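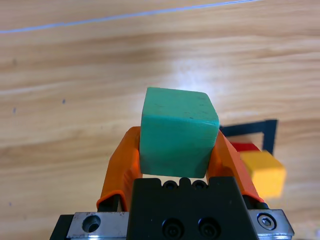
Section 8: Setting Up the Block-Handling Demonstration for Open Day

8.1 Scope

This section applies to staff presenting the Anska tabletop arm to visitors at the Skostdale centre. It covers preparation of the table, the public demonstration and the close of the session. Routine servicing and calibration are described elsewhere in this manual and must not be carried out while visitors are in the room.

The presenter operates the arm. A second staff member, the floor attendant, looks after the visitors and stays within reach of the emergency stop. Both must have completed the Grultau operator induction. Questions about the induction should be directed to Wanpen Yimyam, Visitor Programmes.

8.2 Before the doors open

1. Position the table so that its front edge is at least 700 mm from the visitor barrier. Lock all four castors.

2. Wipe the tabletop with a dry cloth. Do not use polish or spray cleaner, as residue will transfer to the blocks and the orange fingers.

3. Inspect the tape outline of the placement square. Replace any tape that has lifted at the corners. The outline is black and should remain so; the blue line on the table is a separate marking and is not part of the square.

4. Check that both fingers are seated firmly on the gripper. If either finger moves when pressed lightly by hand, tighten it with the hex key kept in the controller drawer.

5. Switch on the controller and wait for the ready message. If fault code 421 is displayed, confirm that the emergency stop is released, then restart the controller once. If the code returns, cancel the session and notify Daranee Nuchit in the workshop.

6. Select the programme OPEN DAY and set the speed to 55 per cent.

CAUTION: Do not raise the speed above this setting for any public session, including at the request of a visitor or a member of the media.

8.3 Placing the blocks

1. Set the red and yellow blocks at the placement square, towards the right of the table as seen by the wrist camera.

2. Set the green block on the open part of the table, clear of the tape.

3. Run one full cycle without visitors present. The block should be held upright between the fingers when lifted. A slight tilt is acceptable.

Note: Painted blocks mark with handling. Small scuffs and specks do not affect the grip. Discard a block only if it has split or the paint is flaking.

Note: Strong overhead light produces glare on the varnished surface in the wrist camera view. Where the glare covers a block before pick-up, dim the front row of lights or draw the blinds on the car park side.

8.4 During the demonstration

1. Welcome the group and read out the safety statement on the laminated card.

2. Admit no more than 8 visitors to the barrier at a time. Children must be accompanied by an adult.

3. Announce each movement before pressing START.

4. Pause the arm with the green block raised, and invite visitors to compare the wrist camera view with what they can see on the table.

5. Resume, and allow the cycle to finish before taking questions.

CAUTION: Visitors must not hand blocks to the gripper or take blocks from it. If a block is dropped, press PAUSE, wait until the arm has stopped, and have the presenter retrieve it.

8.5 Closing the session

1. Return the arm to its park position and switch off the controller.

2. Store the blocks in the Ratanaporn case, together with the spare tape.

3. Record any stoppage in the session log, including the time and the fault code displayed.

4. Leave the barrier in place until the last group has left the room.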